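Measuring a Plastic Spur Gear for Replacement

Applies to: external spur gears with straight teeth, metric module sizes, molded or printed plastic. Helical and bevel gears are covered on separate pages.

A broken gear in a small appliance, feeder or toy drive can usually be matched from four measurements: tooth count, outside diameter, bore, and face width. The procedure takes less than half an hour. Keep the mating gear if it is available, as it is used in step 6.

Tools

Digital caliper with 0.01 mm resolution
Set of pin gauges, or new drill bits of known diameter
Fine marker in a color that contrasts with the gear
Soft brush and dish soap
Plain cloth, large enough to cover the work area
Notebook or printed record sheet

Step 1. Clean the gear

Brush out the tooth spaces with warm water and a little dish soap. Old grease packed at the root of the teeth will give a false root diameter. Do not use acetone or brake cleaner on an unidentified plastic. Let the gear dry fully at room temperature before measuring. Nylon absorbs water and grows slightly, so a nylon gear that has been soaked should be left overnight.

Step 2. Set up the surface

Spread the cloth over the bench and pull it flat. Small gears roll, and a bare benchtop lets them travel. Choose a cloth without a pattern and in a color different from the part. Lay out one gear at a time. If several gears come from the same gearbox, bag and number them in the order they were removed, starting from the motor side.

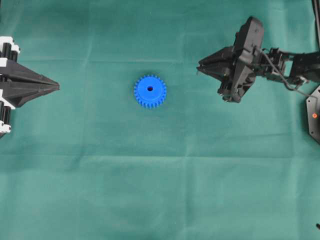 Step 3. Count the teeth

Tooth count (z) is the one value that must be exact, as every later calculation depends on it. Mark the top of one tooth with the marker, start the count at the next tooth, and continue until the marked tooth is reached and included. Count twice, in opposite directions. A flat gear such as the blue one on the green cloth, with roughly two dozen teeth, is easy to lose track of when the teeth are small and all look alike, so the mark should not be skipped. On gears with broken teeth, count the stubs. If a whole section is missing, measure the angle across a known number of teeth and work out the full count from that.

Step 4. Measure the outside diameter

Close the caliper jaws lightly on the tips of two opposite teeth. Plastic gives under pressure, and squeezing will reduce the reading. Take three readings at different positions and average them. With an odd number of teeth there is no tooth directly opposite, and the caliper will read low. In that case measure from the edge of the bore to a tooth tip, double the result, and add the bore diameter.

Step 5. Calculate the module

For a standard gear:

m = OD / (z + 2)

Worked case: z = 24, OD = 25.9 mm. The result is 25.9 / 26 = 0.996, which is read as module 1. Worn tips normally put the result slightly under the standard value. Common small modules are 0.5, 0.8, 1, 1.25 and 1.5. A result that falls well between two of these suggests an inch-system gear or a profile-shifted gear. For inch gears, calculate diametral pitch instead:

DP = (z + 2) / OD in inches

Step 6. Check against the mating gear

Repeat steps 3 to 5 on the mating gear. Both must give the same module. Then compare the center distance:

a = m x (z1 + z2) / 2

Measure the distance between the shafts in the housing. Agreement within 0.1 mm is acceptable for light-duty plastic gearing. A larger difference points to profile shift, and a stock gear will probably bind or run loose.

Step 7. Bore and face width

Use pin gauges for the bore. Caliper inside jaws have small flats and read low in holes under 5 mm. Record the largest pin that enters without force. Look for a D-flat, keyway or spline, and note it. Measure the face width at the teeth only, and record any hub separately.

Step 8. Record and order

Write down z, m, OD, bore, face width, hub size, and material if known. The Jimuna parts list uses this same order, and the Vrettos form has an extra line for pressure angle. Enter 20 degrees unless the original drawing says otherwise. Gears from old Culldale feeders are the main exception at 14.5 degrees, and the two types do not mesh correctly even when the module matches.

Run the new gear by hand through one full turn of the larger wheel before applying power. A slight free movement between the teeth should be felt at every position. If there is a tight spot once per turn, check the bore for burrs and the shaft for a bend.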